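How to Budget for a Handheld Gripper Setup Without Fooling Yourself

Last updated Wednesday, April 1, 2026

The quote for your first pair of handheld grippers will look reasonable. Frame it. It is the last small number you will see on this project.

I plan equipment for a small robotics group at Provovlow, where people do household chores with grippers in their hands so that an arm can learn to do the same chores later, more slowly. We have bought two rounds of gear. The first round went over budget by 23 percent, and the missing money had gone almost entirely on things with no moving parts. The steps that follow are how we did the second round.

Step 1. Write the task list before the shopping list

Put down every chore you mean to record in the next six months, in plain words. "Open the trash bin" is a chore. "Manipulation research" is a grant application.

Next to each one, write what it needs: the floor space, the furniture, the object itself and a spare of the object. Ours came to two pages, and half the items could be had at a hardware store. Do this before you talk to a vendor, who will otherwise write the list for you.

Step 2. Split the money into four pots

Grippers and tracking. The fingers, the pads, the marker cubes, the cables. Everyone budgets for this one.

Consumables. Inner pads wear, printed markers get scratched, and cables die at the connector, always the connector. We set aside 15 percent of the gripper cost per year and spent all of it by October.

The room. Power, lighting, storage with doors that lock, a table that doesn't wobble. Ours needed another outlet on the far wall, and the electrician charged more than the table cost.

People's time. If your plan has a column for hardware and none for the hours of whoever wears it, you have a plan for owning grippers.

Step 3. Get three quotes and read the second page

We asked Vitby, Bastos and Leline for the same thing: two complete pairs, spare fingers, and a year of replacement parts. Vitby was cheapest on the first page and silent about spares. Bastos quoted everything, including a training day we hadn't asked for and could not remove. Leline took longest to reply and was the only one to list the price of a single finger.

Ask for that price. You will rarely break a pair. You will break one finger, on a Friday, and it matters a good deal whether you can buy one or have to buy the set.

Also ask:

Can we print replacement markers ourselves, and will you send the files?
What is the lead time on pads?
Does the software license cover a second pair, or is that a surprise for later?

Step 4. Decide between one good pair and two

Two, if you can. With one pair, a dead cable ends the day for everybody. With two, the second pair becomes the one people record with while the first pair waits for somebody to order a cable – still an improvement.

If you can only afford one, buy the spares for a second and keep them in a labeled drawer. The label is important. We own a third set of pads, I am told, somewhere.

Step 5. Price the boring objects

Chores need props. A plain plastic bin with a hinged lid costs little, and you should still buy more than one, of the same model, on the same day. Manufacturers change a lid without telling you, and then last month's recordings and this month's are of different bins. Liners, mugs, towels and brooms go on the same line. We put $2,000 there for the year, which drew a laugh in the budget meeting and was nearly right.
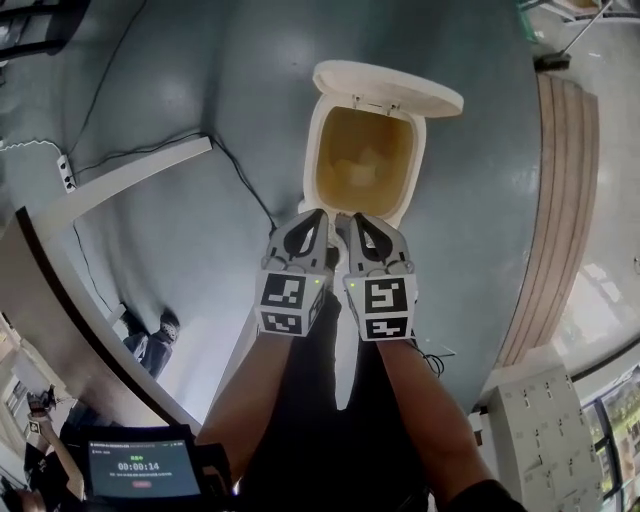
Should the props come out of the same budget as the grippers?

Keep them separate. Gripper money usually counts as equipment and needs approval, while props are supplies that somebody can buy the same afternoon. Mix the two and you will be filling in a capital request for trash can liners.

Step 6. Buy in two orders

Put one pair, a small set of spares and the props for your first few chores in the first order. Use them for a month, and write down everything you borrowed, taped or went without. That page is your second order, and it will have very little in common with the one you would have written at the start – ours had mostly extension cords on it.

Hold back a fifth of the total until then. Finance will ask why the money is still sitting there. Send them the list from Step 1, with the unbought items marked, and order the pads early.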